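About Us

Hi, and thanks for stopping by! Drematix is a one-person repair and setup shop, and the one person is me. I look after small robot cells for schools, labs and little companies that have a couple of arms on a table and no technician down the hall. I started out fixing sewing machines, moved on to packaging lines, and opened this place in November with 2 benches and far too many hex keys.

Most of my week goes to one cell in particular, a two-armed block sorter I call Breltovik. It gets a full checkup every 50 hours of running, and I have a whole notebook on it by now (coffee rings included).

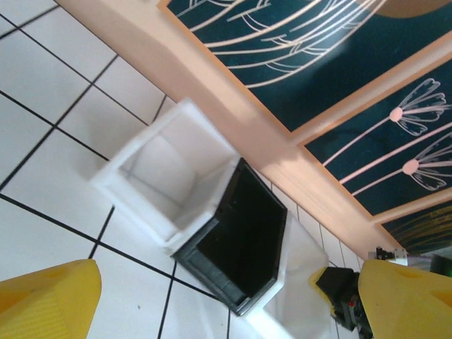

Fingers come first in every checkup. I wipe the tips, check that both sides close evenly, and go over every screw, then I look at the cables tucked in beside them, which love to rub where you can't see. I'm a big fan of bright fingers, and the yellow ones on this cell make my job so much easier, especially when they're hanging over a black container and I'm squinting to see how they line up! After that I square the bins to the grout lines on the tiles, which make a pretty great ruler.

Then come the arms themselves. I start down at the base plates and work up, joint by joint, feeling for play at the elbow and looking for any cable loop that's gotten tight. A loop needs room to swing. I've replaced enough pinched ones to be a bit of a nag on the subject, sorry!

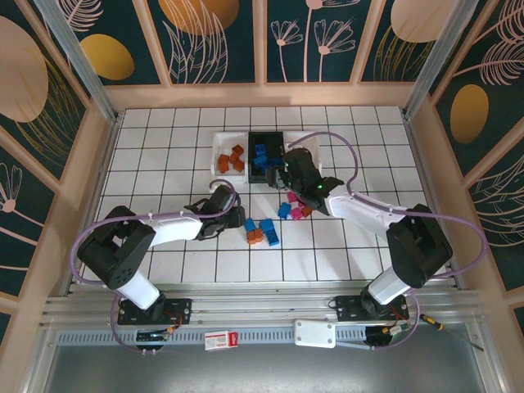 Both arms over the blocks, with a screwdriver on the strip up front.

I do new setups too, from bolting down the rails to teaching the first pick. If you already have a cell and it's started missing or making a weird noise, send me a short video with the sound on and I'll write back within 5 days, usually sooner. Small jobs are very welcome, and so are questions from people who just bought their first arm and are a little scared of it.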